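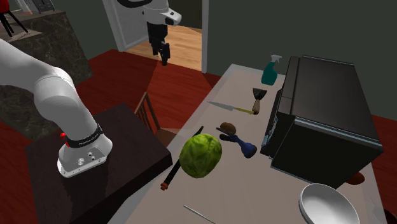
Gramel Institute of Technology – Department of Robotics and Automation Safety

Chapter 9
When the Arm Stops and the Program Doesn't

A stopped robot is a wonderful thing to study. Moving robots get the attention, the videos and the applause, but a stop is where you find out what the controller really believes about the world. In this chapter we take one fault apart, slowly, and by the end of it you should be able to read a fault log with some of the pleasure other people get from detective stories!

The fault comes from the Kimmont kitchen, a simulated room used in our second-year lab course. A single arm stands on a pedestal table beside a long worktop, and its job is to sort what it finds there. The objects are deliberately awkward. A cabbage is too wide for many grippers and has no flat side to hold. A kitchen knife and a scraper are thin, lie almost flush with the surface, and have one end you want to grip and one end you don't. The chair behind the table is there to be avoided, and so is the big black oven, which takes up a good deal of the room the arm would like to use.

One July, a student team set up a run of 2000 pick attempts and left it going overnight. On attempt 574 the arm, reaching across the worktop, touched the side of the oven with its wrist. The simulated contact force went over the limit and the controller called a protective stop. So far, so good – every part of the safety chain had done its work.

Then the trouble started. The task program, written in a small scripting language called Grikia, sent its commands without checking whether they had been accepted. The arm stood still. The program went on asking it to move, closing a gripper that held nothing, and marking each attempt as complete. In the morning the summary page reported 2000 picks finished and no errors.

Take a moment with that before reading on. Which part failed? Students often blame the planner for the collision, and the planner did have a flaw, as we'll see in Section 9.3 (the oven's collision box had been entered a little too narrow). But a collision inside a simulator costs next to nothing. The false report is the serious one. Put the same program on a real arm, let someone clear the stop without reading the log, and the next command in line goes out to a machine whose position no longer matches what the program expects. That first move can be fast, and it can go in a direction no one standing nearby is ready for.

We call this a silent stop. The name comes from the Hinds report, which you'll read in full in the lab, and it covers any case where the motion layer has halted and the task layer carries on as if it hadn't. Silent stops turn up in packing lines, in car washes, in automatic doors. Once you know the pattern you will start seeing it everywhere, and I hope you do!

What you will work on in this chapter

9.1 Kinds of stop: emergency, protective and program-requested
9.2 What the controller knows at the moment of contact
9.3 Collision boxes and how they go wrong
9.4 Acknowledged commands, timeouts and the watchdog
9.5 Restarting safely after a stop
9.6 Lab: finding the silent stop in the Kimmont log

Before you begin

You should be comfortable with joint limits and with the state diagrams from Chapter 7. If the difference between a commanded position and a measured position still feels slippery, go back over it now, as almost every page that follows leans on it. Have a pencil and a large sheet of paper handy too. Drawing the two layers side by side, with time running down the page, is still the best way I know to catch the moment when they part company.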